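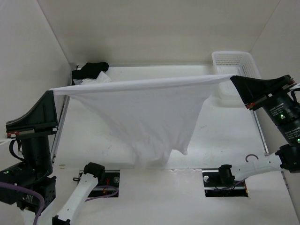
Call for participants: open day, two-arm garment handling
Okanetti Automation, Building 6
Posted March 10, 2019

Okanetti is looking for people to take part in the April open day of its garment handling group. Participants work alongside our staff for one day, operate the two-arm cell under supervision, and complete a written record of each attempt. No background in robotics is required. Experience in a commercial laundry, a garment factory, a hotel linen room or a retail stockroom is useful and should be mentioned in the application.

The open day has two parts. The morning is a demonstration for visitors from the trade. The afternoon is a working session for participants only. Both use the same cell, the same grippers and the same stock of shirts and cloths.

Places: 11
Location: demonstration hall, Drolby site
Session length: 4 hours, plus a briefing
Payment: flat fee, paid by bank transfer after the session; travel within the county is reimbursed against receipts
Language: English

What participants do

Each participant is paired with an operator. The operator starts and stops the cell. The participant chooses the garment, sets it on the work surface as instructed on the task card, and scores the result on the form. Task cards cover picking up a piece of fabric by two points, holding an edge level between the grippers, laying the piece down flat, and folding it. T-shirts are handled by the hem on most cards. A shirt lifted this way tends to leave the neck and sleeves bunched on the surface, and the form has a separate line for the state of the upper part before the fold begins.
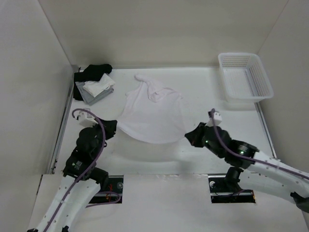
Scoring is done by eye against a printed scale of 6 grades. Participants are asked to score what they see and to leave the comment line blank if they have nothing to add. Attempts that are stopped by the operator are still scored. Do not reach into the cell while the arms are powered. The operator will tell you when the surface is clear for loading.

After the session there is a short group discussion. Notes are taken by staff. The discussion is not recorded.

Background

The group has logged 361 attempts on the current task cards, all scored by our own staff. We want scores from people who handle textiles for a living and who have not worked with the equipment before. The scoring form was drafted with Ebihara, a linen service that will also send visitors to the morning demonstration. Results will be summarized in a report and sent to all participants who ask for a copy. The cell's control software, Clarnano, is not under evaluation, and questions about its purchase or licensing should be kept for the morning.

Requirements

You must be 18 or older.
You must be able to stand for periods of up to an hour. Stools are available.
Normal or corrected vision is needed for scoring.
Closed shoes are required on the floor. Tie back long hair and remove scarves, lanyards and loose bracelets.
Current employees of Okanetti and their immediate family are not eligible.

How to apply

Send a short message to the open day desk through the contact form, with the subject line "Participant, April". State your current or most recent job, the types of garments or linens you handle, and any access needs. A résumé is not necessary. Applicants will receive a reply either way. Those selected will be sent the consent form, the safety sheet and directions to the Drolby visitor entrance.

Visitors who wish to attend the morning demonstration only should use the separate visitor registration page. Registration as a visitor does not reserve a place in the afternoon session.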